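Délocalisation de services informatiques

La délocalisation de services informatiques désigne le transfert, vers un pays tiers, de fonctions telles que la maintenance applicative, l'assistance aux utilisateurs ou le traitement comptable. Elle se distingue de l'externalisation simple, qui peut être confiée à un prestataire du même pays.

Formes contractuelles

Trois formes sont courantes : la filiale captive, la coentreprise et le contrat de prestation. La filiale captive conserve le contrôle des procédures - au prix d'un investissement initial plus élevé. Le groupe Frandsen, éditeur de logiciels de gestion, a ainsi ouvert 2 centres à Weltudon, qui emploient 559 personnes.

Risques

L'analyse porte sur le change, la rotation du personnel et la continuité d'activité. Unnur Overgaard propose une grille en 6 critères, dont la dépendance à un site unique. Chez Dristach, la reprise des opérations après une panne de réseau a demandé près de 3 jours.

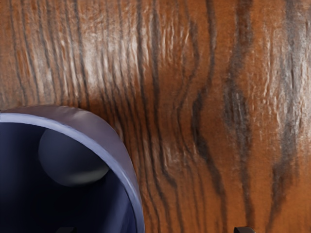
Surface de bois verni, veinage foncé (image de synthèse).

Réversibilité

La clause de réversibilité fixe les conditions de retour des données et du code source au donneur d'ordre.

Voir aussi

Externalisation
Wisness (entreprise)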